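Practice Kitchens, Built by the Thousand

The arm at Wusska's lab learned to clear a table before it ever touched one. Its training ran inside a simulator, in rooms that were put together by software and thrown away a few minutes later.

The method is called Grandero. A program picks a room, a table, a surface and a handful of household objects, then sets them down with small random changes in place and angle. Lighting and wall color change too. The team built 3,000 of these rooms and had the arm try its tasks in each one. 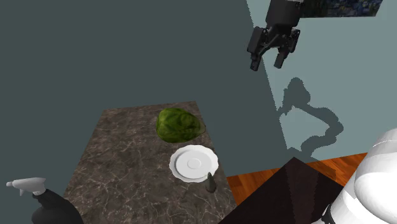
Objects are allowed to sit close together, or near the edge of a table, and the mix doesn't have to make sense. A vegetable can share a tabletop with a plate and a spray bottle. Earlier versions used tidier layouts, and the arm did well in them but failed when a plate was moved a few inches.

To check the results, the group used 100 rooms that had been kept out of training. They made 861 attempts in all, and the arm finished 700 of them. Most of the failures came from thin or flat objects. Plates were the worst, as the fingers tended to push the rim before they closed on it.

The pictures are rough in places, with blocky shadows and plain walls. The team left them that way on purpose - a simpler render runs faster, and more rooms can be tried overnight.

Tests on a real arm start in February, at a workshop in Vinero. The first task will be plates.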